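Hiltness puts the kettle on for the Zakeo 15, a folding machine that does one job and then stops

WELLTHORPE, July 14, 2022 - Hiltness, the office and mailroom equipment maker, today announced the Zakeo 15, a desktop letter folder for people who send out more post than they would like to admit. It replaces the Zakeo 12, which has been folding letters since before some of its owners had email and which, to judge by our service desk, many of them have no intention of giving up.

The Zakeo 15 takes a stack of up to 300 sheets and folds them at a top speed of 2,000 an hour. It does a letter fold, a half fold and a zigzag fold. The old model also offered a double parallel fold, which our records suggest was used mainly by accident. It has been retired.

"We asked customers what they wanted from a new folder and the commonest answer was 'the same one, but quieter'," said Roman Baran, head of product at Hiltness. "That is a humbling thing to hear when you have brought slides."

So it is quieter. The feed rollers are softer, the motor sits on rubber mounts and the lid now closes with a click where it used to slam. The Zakeo 15 can be run in the same room as a telephone call, although the person on the other end may still ask what you are doing.

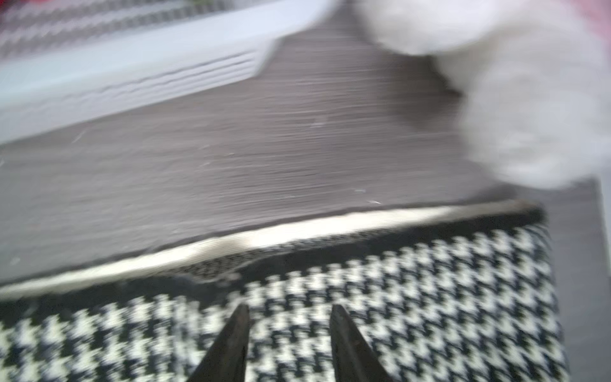
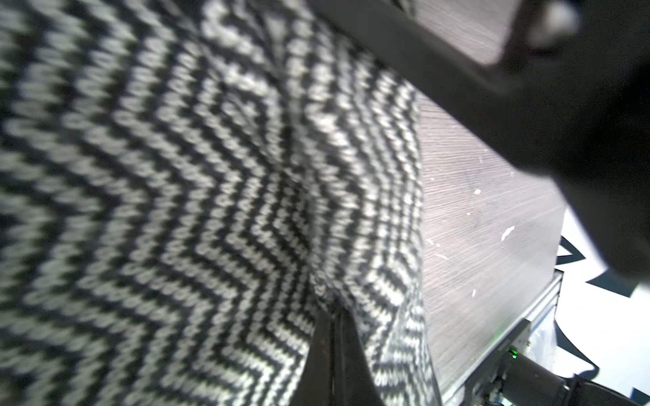
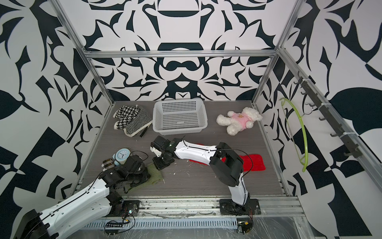 Setting up has been cut down as well. The fold plates on the old machine were adjusted with two thumbscrews and a printed scale that wore off in the second year. On the new one you pick the paper size and the fold on a dial, and the plates move themselves. There is a test button that folds a single sheet, so that a mistake costs one letter and not the whole of the quarterly statement run. The dial can be worked with one hand - the other is usually holding the tea.

Jams have not been abolished. They have been made easier to reach. Both plates lift out without tools, and the paper path opens from the front, so the machine no longer has to be turned round to face the wall while someone goes in with a ruler.

The first 100 machines went to customers in the spring for a long trial. Jonatan Myklebust, office manager at the freight agency Nygård, had one of them.

"It folded the invoices," said Mr Myklebust. "I was asked for something longer than that, but it did fold the invoices. We have kept it."

The Zakeo 15 is available to order now from Hiltness dealers. It comes with a power lead, a dust cover, a spare set of feed rollers and a manual that has been shortened by roughly half. An optional stacker, which catches the folded letters in order and saves them from the carpet, follows in November. Rollers for the Zakeo 12 will stay on sale, and owners who wish to carry on with the old model may do so without receiving any more letters from us about it.

Dealers wanting a demonstration machine should contact the Hiltness sales office in Wellthorpe. Please say which paper you use. Glossy stock is fine, carbon paper is not, and we would rather not be sent any more greaseproof.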